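Vulent搬到河街,周六中午开门,晚市先不订位

本报讯 11月23日,星期六,中午十一点半,Vulent在河街307号重新开门。老店在车站后面那条巷子,上周日晚市做完就关了。新店面以前是卖窗帘的,关了快两年,橱窗上的旧字前天才刮干净。

先说最多人问的:菜单没大变。羊肩还在,酸汤面还在,炸豆腐丸子还在。凉菜换了几样。午市套餐98元,晚上单点。

新店23个座位,比老店多,但多得有限。靠窗是一条长桌,拼桌坐,里面是小桌。后院明年三月才用得上,地面还没铺,排水也要重做,镇上批的是先铺管后铺砖,所以急不来。店方说开张头两周晚市一律不接受预订,先到先坐,等厨房顺了再说。六人以上的还是要提前打招呼,没有打招呼的可能得分开坐。

为什么搬

房租是一条,店方没有回避。老店的合同年底到期,房东要改成短租公寓,不再租给做餐饮的。去年就知道了,一直在找地方。看过码头边一间,太大;看过市场楼上一间,不让装排烟。河街这间是夏天才谈下来,签完以后装修拖了一阵,主要是电。原来窗帘店的电量带不动厨房,要从街口另拉一路,挖路的许可等了很久。

另一条是厨房。去过老店的人都知道,后厨窄得两个人要侧着身过,冬天还好,夏天热得没办法。洗碗的地方就在过道上,客人去洗手间得从旁边挤过去。新厨房在店的后半截,一长条,灶台靠墙,中间是备菜台,洗碗单独一间。出菜口开在侧面,不正对着客人,声音小一点。

记者周四下午去看的时候,前厅还在装灯,门口堆着纸箱,椅子没拆。店员在试新的收银机,打出来的小票有一半是乱码。当天傍晚说是修好了。

菜单上的变化

羊肩还是慢火烤,份量写明了,生重300克,以前菜单上只写“一份”,有客人抱怨过大小不一样。配菜从土豆改成烤萝卜和腌洋葱,想要土豆的可以换,不加钱。

酸汤面的汤底做法没动,面换了供应商。以前用的那家机器坏了,停了一段时间,店里临时换了一家,客人吃出来了,说软。现在用的是Clekholm一家小作坊的,每天早上送一趟,卖完就没有。所以晚上八点以后想吃面的,最好先问一声。

面包从Iordache拿。这家面包房就在河街另一头,走路过去几分钟,早上排队的那家。以前两家没有合作,搬近了才谈起来。Iordache给Vulent单独烤一种黑麦的,比店里零卖的酸一些,切厚片,配腌鱼。零卖的地方买不到这种,问过了,暂时没有打算。

甜品只有两样,米布丁和炖梨。炖梨是季节性的,梨下市就撤。店方的意思是不想做太多甜品,厨房就那几个人手。

素菜比以前多。以前吃素的客人来,基本就是豆腐丸子加一盘青菜,现在有一道烤南瓜,一道蘑菇饭,还有一锅炖豆子。炖豆子是午市限定。过敏的事情,菜单背面印了一张表,字有点小,店员说会重印一版大字的。

酒水单还没印好,开张当天写在黑板上。有本地的苹果汁,有罐装的汽水和麦芽饮料,茶是壶装。酒证以经批了,但只批到晚上十点,十点以后不能卖。街坊担心吵,听证会上提过,店方也同意了这个时间。

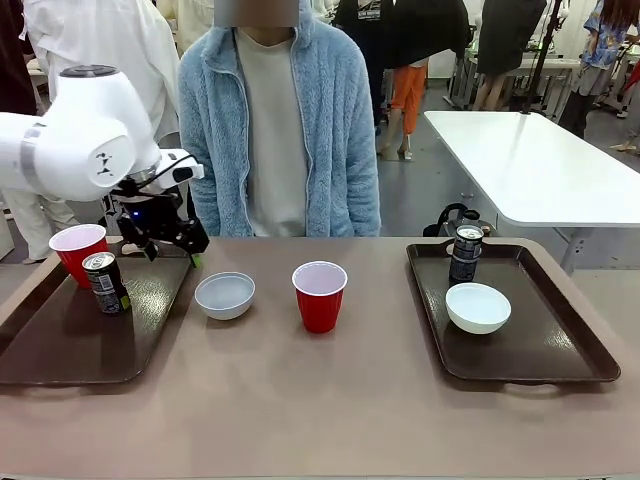 托盘里的红色塑料杯和深色饮料罐。

街坊怎么说

河街这两年关了不少店。先是窗帘店,然后是修鞋的,接着是那家开了很多年的文具铺。剩下Iordache、药店、一家修自行车的,还有街口的理发店。晚上七点以后整条街几乎是黑的。所以有店搬进来,多数街坊是高兴的。修车铺那边说,起码晚上有灯。

也有不高兴的。主要是停车。河街本来就窄,一边画了停车位,晚上住户停满。饭店一开,客人开车来,停哪里?镇上的答复是可以停到桥头的公共停车场,走过来不远,晚上六点以后免费。问题是桥头那段路灯坏了两盏,报修了,还没人来。记者周四傍晚走了一遍,确实黑,地上还有坑,下雨天要小心。镇公所道路科电话里说“排在下周”,没有给具体日子。

送货也是一个问题。早上Iordache要出货,药店要进货,现在再加一家饭店。几家商量过了,饭店的货尽量走后巷。后巷能进小车,进不了大车。Clekholm送面的是小车,没问题。肉和菜是大车,得停在街口用推车推进来,店方说会赶在七点半以前弄完,不影响学生上学那一阵。

油烟问题,隔壁楼上的住户问得最多。排烟管是新装的,沿着后墙一直到屋顶,出口朝河那边。上星期试过一次火,楼上说没闻到什么,不过那天风大。正式开了再看。环保那边的检查做过了,合格,单子贴在厨房门边。

老客人怎么办

老店的储值卡可以继续用,余额不变,第一次来的时候要换一张新卡,带旧卡就行。旧卡丢了的,报电话号码也能查。去年圣诞发的那批纸质代金券,上面写的是年底到期,店方说延到明年三月底,券面上不另外盖章,直接用。

外卖暂停。不是不做了,是先停,等堂食稳了再开。自取可以,打电话,电话号码没有变。电话高峰期很难打进去,这点店方知道,说在考虑加一条线。在那之前,建议避开十二点到一点。

老店门口的那块木招牌没有搬过来,太大,新店门头挂不下。有客人在网上问能不能买,店里还没有决定。目前放在仓库里。新招牌是铁皮的,小,白底黑字,只写店名。

孩子的椅子有,不多。婴儿车可以推进来,放在门口右手边。狗不能进,后院开了以后再看。门口有一级台阶,轮椅进不来的问题店方说已经定了活动坡板,开张那天能不能到货还不一定,需要的客人请提前打电话,店员会出来接。洗手间在一楼,门够宽。

营业时间

周二到周日,午市十一点半到两点半,晚市五点半到十点,九点一刻最后点菜。周一休息。开张当天只做午市,晚上店里要收拾,不营业,请不要白跑一趟。第二天起恢复正常。

午市套餐包括一道凉菜、一道主菜、一份面包和茶。主菜每天三选一,写在门口的牌子上。换成羊肩要加钱,加多少看当天。孩子可以要半份。

付款刷卡现金都可以。不收大额支票,以前老店收过,后来出过一次麻烦,不收了。

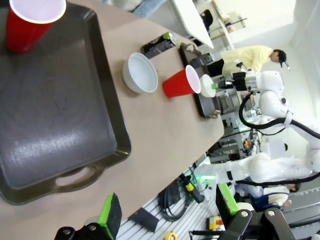 招人

店里在招厨房帮工和周末的前厅。厨房帮工全职,要能早到,早上八点开始备菜,不要求有经验,但要有健康证。没有的可以先办,镇医院周三上午可以做体检,当周拿结果。前厅周末两天,学生也行,年满十八。晚班有员工餐。想应聘的直接去店里,下午三点到五点之间,这个时间不忙。带身份证明。不用写简历,愿意写也收。

洗碗的岗位已经有人了。

老店的几个人基本都跟过来了,有一个前厅的因为住得远没有跟,去了车站那边另一家店。厨房班子没有变。

面包房那边

顺便说Iordache。因为要给Vulent供面包,早上多烤一炉,开门时间往前挪了半小时,现在六点半。零卖的品种没有减。有街坊担心以后买不到常吃的那种圆面包,面包房说不会,炉子够用。周六人多,建议早去,九点以后肉桂卷基本没有。

面包房还说想在店门口放一张小桌子卖咖啡,手续在办,批不批要看人行道够不够宽。去年有一家申请过,没批下来。

交通

坐车来的,桥头站下,过桥左转就是河街。周末班次少,末班车比平时早,晚市吃完要赶车的注意看站牌,站牌上的时间表是新换的,网上那份还是旧的。从Clekholm过来的班车停在镇中心,走到河街要穿过市场,周六有集,人多,推婴儿车的绕后面那条路。

自行车可以停在修车铺门口的架子上,修车铺同意的,不要挡门。

周六中午河街靠桥的那一段因为换水管要半边封路,原定上周做,因为下雨推到这周。车可以过,单边放行,可能要等。骑车和走路不受影响。

集市那天的事

Foltunley的周六集照常,摆到下午一点。Vulent开张不占集市的地方,也没有办什么仪式,没有剪彩,没有舞狮,之前网上传的“开张当天全部免费”不是真的,店方请本报帮忙澄清一下。有的只是头一天每桌送一小碟腌菜,送完为止。

集市管理处提醒,卖熟食的摊位要把垃圾自己带走,上个月收摊以后河边的垃圾桶满得盖不上,有袋子被风吹到河里。这次再有类似情况,下个月的摊位要重新抽签。

卖蜂蜜的那家这周不来,说是车坏了。卖活鱼的恢复出摊,位置换到市场北门。

还没定的几件事

后院到底放多少张桌子,没定。要看排水做完以后剩多大地方。镇上的要求是晚上九点以后院子里不能坐人,店方觉得夏天九点天还亮着,想争取到九点半,申请还没有递。

早餐做不做,没定。有客人问,店方说人手不够,今年不做。跟面包房抢生意也不好看。

老店的房子年底交还。里面剩的桌椅,能用的搬了,不能用的送到回收站。有几张旧长凳状态还行,想要的可以去老店门口看,自己搬走,不收钱,下周五以前。没有电梯的问题,是一楼,但是门窄,长的那张要竖着出来。

本报将在下周刊登河街停车和路灯问题的后续。读者有桥头停车场的照片或者意见,可以投到报社门口的信箱,或者发到读者来信的邮箱,请注明“河街”。

更正:上周本版登的Vulent新店地址少印了一个数字,以本文为准。给跑错路的读者道欠。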